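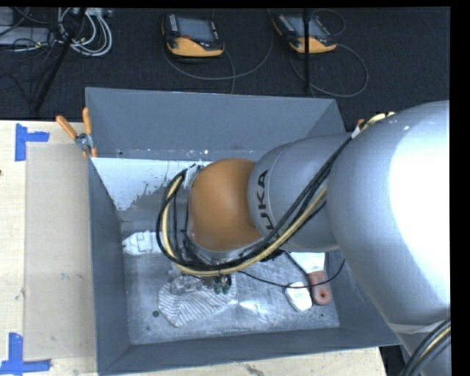
Fold them before they go in the bin, not after, Elikem Mensah wrote under the last version of this section, and leave the deep bin up on the table, I can't reach the bottom of it on the floor.

Fair. Both changes are in. Rest of the section redone to match.

Section 3 — Cloth bin, setting up and filling

Goes with the Flitholm deep bin, gray. Shallow trays are in the next section, don't mix the steps up. Table is the pale wooden one, any Erkness table of the same height will do.

Before you start

Clean cloths only. Striped white ones go in this bin. Plain ones and the colored Akyol towels have their own.

Bin wiped out and dry. Run a hand along the bottom corners — lint packs in there and you won't see it from above.

Setting up

1. Put the bin on the table, long side facing you. Whole base on the tabletop, no overhang.

2. Push down on each corner. If it rocks, turn the bin end for end and try again. Still rocks, it's the table. Adjust the feet.

3. Label on the wall nearest you, up by the rim. Lower down it gets scraped off.

4. Write the bin number on the label. Stitton bins start at 281. Don't reuse a number from a bin that's been thrown out.

Filling

5. Shake the cloth out. Check for stains, pulled threads, loose hems. Bad ones to the rag bag.

6. Lay it on the table, smooth from the middle out. Fold in half with the stripes running the long way, then in half again.

7. Lower it in flat. Don't drop it, it opens up on the way down and you'll be folding it twice.

8. Press the air out with an open hand. A corner poking out toward the front is fine for the bottom layer, tuck the rest.

9. Next cloth on top, folded edge toward you. Keep going till you're a hand's width below the rim. Stop there.

NOTE: A full bin holds roughly 94 cloths. Thicker ones, less. Go by the gap at the top and not the count.

CAUTION: Don't carry a full bin alone. Take out the top half first, or get someone on the other end. It's deep and the weight shifts.

CAUTION: No damp cloths, not even one. The whole stack will smell by the next day and it all has to be washed over.

Taking cloths out

10. From the top, by the folded edge. Never pull from the middle of the stack.

11. Down to the last few, lift them all out, wipe the bottom, and put them back on top of the next fill so they get used first.

If the stack leans — too many folds facing the same way. Turn every other cloth around. If it still leans take everything out and start agian from step 6.

Lost label, see page 43. Replacment bins, same page.

Revised 31 January 2020. Next check of this section in May.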